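Ticket: Replayed demos drift left at the board, but only after lunch
Project: Zerkano teaching cell
Status: Resolved
Priority: Normal
Component: Teleoperation / demo recording
Opened by: Jaanus Vaher

Summary

We are teaching the arm the processor task on the upright grey fixture board by remote control. An operator drives it from the Hadell leader arm, we record the joint positions and the wrist camera, and the Clirnow trainer takes the episodes in overnight. Morning demos replay beautifully. Afternoon demos replay with the fingers landing to the left of where the operator put them, enough that they miss the chip holder's tabs altogether. Same arm, same board, same operator, same recording script.

I love this task, by the way. It is fiddly in all the right places, and when a replay goes in cleanly it is a joy to watch. So I would very much like the afternoons back!

What I expected

Replay of any episode puts the fingers where they were when it was recorded, morning or afternoon.

What happens

Episodes recorded before the lunch break: fine, every time I have tried.
Episodes recorded after the lunch break: the approach is fine until the last stretch, then the fingers arrive low and left. The operator never saw this while recording. On the operator's side the demo was a success and it was marked as one.

Steps to reproduce

1. Power up the leader arm, home it, start the recorder.
2. Record a few approaches to the processor holder. Stop.
3. Leave the session open and the leader arm on its rest. Go and eat.
4. Come back, press resume, record a few more.
5. Replay one from each batch at quarter speed.

Things I ruled out before opening this

Board has moved. Checked the corner against the pencil mark on the rail, no change. Pushed it by hand as well, and it is solid.

Gripper has worked loose. Re-torqued the finger links. No play in any of the pins that I could feel.

Camera has shifted on the wrist. Overlaid a morning view on an afternoon view at the same parked pose and they sit on top of each other. I was really hoping it would be this one, as it is a two-minute fix.

Bad calibration file. Loaded the April one and got the same behaviour, so I put the current one back.

Log entry 1

Added a parked pose to the start of every episode so that we have something to compare. The pose is just below the two slot holders and to the lower left of the chip, with the gripper pointing at the board. It is a good spot to teach from too. The operator gets the processor and its holder in view before committing to the approach, and can start from there without having to swing past the slot holders first.

Ran it before lunch and after lunch. In both cases the arm stopped in the same place, so the follower arm is doing what it is told. The fault has to be in what it is being told, or in what we write down. 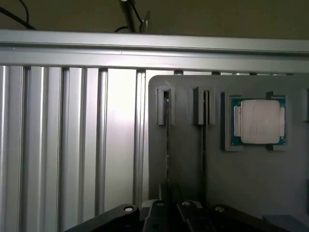

Jaanus Vaher
Teleoperation and demo capture, Zerkano
Ticket owner

Log entry 2

Plotted leader joint positions against follower joint positions for one morning episode and one afternoon episode. Should have done this first, it took ten minutes.

Morning: the two sets of lines lie on top of each other, with the small lag you would expect.
Afternoon: same shape, but there is a constant gap on joint 1 and a smaller one on joint 4. It is there from the first sample after resume and it does not grow. So this is an offset. Drift was the wrong word and I apologise to everyone who went looking for a slow leak.

Operators compensate without knowing it, of course. They are watching the gripper through the camera view, and they steer it to the right place with the leader arm held slightly differently. That is why nothing looked odd while recording.

Log entry 3

Where does replay get its numbers from? I had assumed the follower. It is the leader. The recorder writes both, but the replay script reads the commanded column, and the commanded column is the raw leader reading before the session offset is applied.

In the morning the session offset is zero, straight after homing, so the raw reading and the real command are identical and nobody could tell the difference. After a pause, the leader arm has sagged a little on its rest. When you press resume, the recorder takes the new pose as its reference and stores the difference as an offset, so that the follower does not jump. That is a lovely safety feature and I am glad we have it. It just never reaches the file.

Tried it on purpose: paused, moved the leader arm well over to one side, resumed, recorded one approach. Replayed it at quarter speed with my hand on the stop button and the board's retaining clamp doubled up. The fingers went confidently to a patch of wall next to the pole. Stopped it well short. I have never been so pleased to see a robot go to the wrong place!

Log entry 4

Sent the plots to Somogyi, who look after the recorder. Their reply, pasted in with permission:

"Confirmed on our bench. The offset is held in memory and applied on the way out to the follower, and the writer takes its copy one step too early. You only see it if you pause a session without homing again. We will move the writer to after the offset. Until then, please home the leader arm on every resume, or point your replay at the measured column."

Quick and clear, thank you.

Log entry 5

Workaround in place at our end while we wait.

- Replay now reads the measured follower column. It is a touch noisier, so I have put a light smoothing filter on it.
- Recorder will not resume unless the leader arm has been homed in the last 300 seconds.
- Added a warning if leader and follower disagree by more than the normal lag while the arm is parked.

For operators, the only change is that after a break you home the leader arm, wait for the tone, and then press resume. Please don't nudge the arm between the tone and the button.

Log entry 6

Now the bit I was dreading, which is the data we already have. The set was meant to be 4,000 episodes. Compared the first sample of each one, leader against follower, and 3,238 have no offset and can stay exactly as they are. The rest were recorded after a pause.

The good news is that the rest are not lost. The measured column was right all along, and the gap is constant within each session, so the missing offset can be worked out from the first sample and added back. Wrote a script to do that. It leaves the original files alone and writes corrected copies into a new folder.

Picked 8 corrected episodes and replayed them, choosing the ones with the biggest gaps. All of them arrived at the holder where the operator had taken them. Watched the last one three times, mostly for the pleasure of it.

Log entry 7

Retrained on the corrected set overnight. Before this, the trained policy had an odd hesitation just short of the processor holder. It would come up from the parked pose, slow down, wander left, and then either carry on or give up. We had put that down to the chip's metal lid catching the light and confusing the camera. I had even started drawing a little shade for the lamp.

With the corrected data the hesitation has gone. It makes sense looking back: some demos said go here, the others said go a bit to the left of here, and the camera views for both were the same. The poor thing was trying to do both. The shade is off the list for now, though I am keeping the drawing.

There is still a slight wobble when the gripper passes below the second slot holder. It is in the operator demos too, so the policy has learned it faithfully from us. Separate ticket if it starts to matter.

Log entry 8

New recorder build arrived from Somogyi. Tests run:

- Pause, move leader arm, resume without homing (safety check switched off for the test). Offset is now in the file. Pass.
- Replay from the commanded column. Fingers go to the right place. Pass.
- Two pauses in one session. First build failed this one, as the second offset replaced the first when it should have been added to it. Reported, fixed build received the same afternoon. Pass.
- Old files opened with the new reader. Pass, with a version warning that could be worded more kindly.

I am leaving the homing check switched on even with the new build. It costs the operator a few seconds and it keeps the leader arm comfortable to hold, as you are not working with your elbow out to one side all afternoon.

Resolution

Cause: session offset was applied to the follower but not written to the commanded column.
Fix: new recorder build, installed on the teaching cell.
Data: affected episodes corrected from the measured column, originals kept.
Procedure: home the leader arm after every break. The card on the operator's desk has been updated.

Follow-ups

- Add the leader and follower plot to the daily check page. (Jaanus)
- Ask Clirnow whether the trainer can flag episodes whose commanded and measured columns disagree - it reads both anyway.
- Delete the April calibration file from the cell so that it doesn't get loaded by mistake. (Jaanus, done)
- Slot holder demos start next. Same parked pose, same homing rule. If you would like a turn on the leader arm, put your name on the sheet, it really is great fun once you get the feel of it.

Status changed from In progress to Resolved by Jaanus Vaher, 16:40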